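Ristora Hot Drinks Survey: README

Version 6

Ristora is a small table of survey answers on how people make and drink tea and coffee during the working day. It was put together by Dimberg, a two-person research outfit, from a questionnaire handed out at shared offices in Plarkia and Yazzie. The file has 1,245 rows. Each row is one drink, so a person who had three cups has three rows.

What's in the folder

drinks.csv — the main table, one row per drink
people.csv — one row per respondent, 844 in total
questions.txt — the wording of the questionnaire as printed
changes.txt — what was altered between versions

The two tables join on person_id. Numbering has gaps where a form was withdrawn. We didn't renumber.

Columns in drinks.csv

person_id: matches people.csv
drink: tea, coffee, chai, hot chocolate, other
milk: none, dairy, soy, oat, almond, unknown
sugar_tsp: level teaspoons, to the nearest half
time_made: 24-hour clock, as written by the respondent
where_drunk: desk, kitchen, meeting room, outside, other
finished: yes, no, not sure

"White" with no further detail is coded as dairy in the Yazzie forms and unknown in the Plarkia forms. The Yazzie kitchen only stocked dairy at the time. If you are comparing milk types between the two sites, drop those rows or recode them yourself.

Desk is the most common value for where_drunk at both sites. It covers any drink taken at a work surface, including hot desks and the long bench at Yazzie. A drink made in the kitchen and carried back counts as desk.

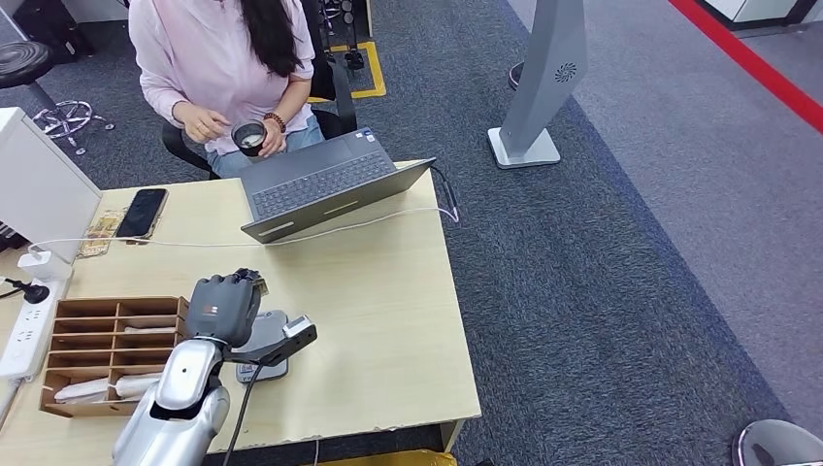 Collection

Forms were left beside the kettles on a Wednesday and picked up from the same spot a week later. People filled in their own. Nothing was measured, and cup size was not asked for, so please don't use the table to work out caffeine or sugar intake per day.

Known problems

The time_made column is messy. Some people wrote "morning tea" or "arvo" and these are left as they are.

There are 70 rows where finished is blank. Most come from an early print run that left the question off the back page.

Decaf was not a separate option. A few respondents wrote it in the margin and it has been kept in the notes column of people.csv, spelling and all.

Flavoured syrups were coded as sugar in version 4 and earlier. From version 5 they are in notes as well.

Licence

Free to use and share for any purpose, provided Dimberg is credited. If you find an error, send us the person_id and the column name and we'll fix it in the next version.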